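Snow Depth, and a Number I Got Wrong

Back in December I put up a post about snow depth on the sea ice north of Borno, and I said the buoy there had reported on 1,102 hours of the season. I have been through the file again. The total is right, but I treated every one of those readings as good, and some 100 of them are not.

The buoy measures snow with a sounder on a mast. It sends a pulse down and times the echo. When snow is blowing, the echo comes back early and the surface looks higher than it is. I knew this and filtered for it, but I filtered on wind speed at the buoy, and the wind sensor was iced up for a good part of the time. A frozen sensor reports calm. So the bad hours went straight through.
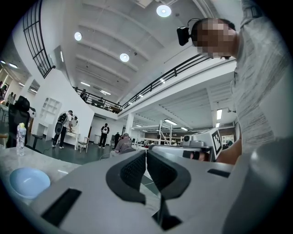 Snow matters to the ice below it mainly as insulation. A thick layer early in the winter slows the growth of new ice, and the same layer in spring delays the melt. The person leaning in here has on a light gray T-shirt, one thin layer, and would notice a second one at once. Ice works the same way, except that the first few inches of snow do most of the job and the rest adds less and less. My mistake therefore has a bigger effect in the early part of the record, where the snow was thin and a false extra inch counts for a lot.

I reran the growth estimate with the bad hours taken out. The ice at the end of the season comes out 4 centimeters thicker than I said. The shape of the curve is the same, and the slow stretch in the middle is still there. The gap between Borno and the Mudus buoy gets smaller, though, and I had made quite a lot of that gap. I no longer think there is enough in it to support what I wrote. I have left the old post up with a note at the top.

I haven't fixed the Mudus record yet. It has two gaps where the battery ran low, and I filled them with straight lines — fine for temperature, less fine for snow, which tends to arrive all at once.
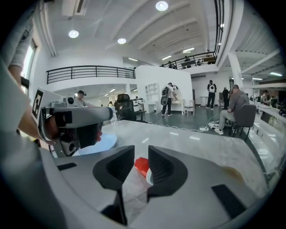

Efe Olaniyan wrote to me that straight lines are the least of it, and that I should check whether the mast itself had tilted, because a leaning sounder reads a longer path and makes the snow look too thin. There is a tilt column in the raw file. I had never opened it. I looked last night and it does move, slowly at first and then in one jump after the second gap.

So Mudus needs a proper correction and I will do that next. Lena Adamczyk has asked for the cleaned Borno file, and I will post it with the script once I have taken my own folder names out of it. If you used the numbers from the December post for anything, please swap them for the new ones.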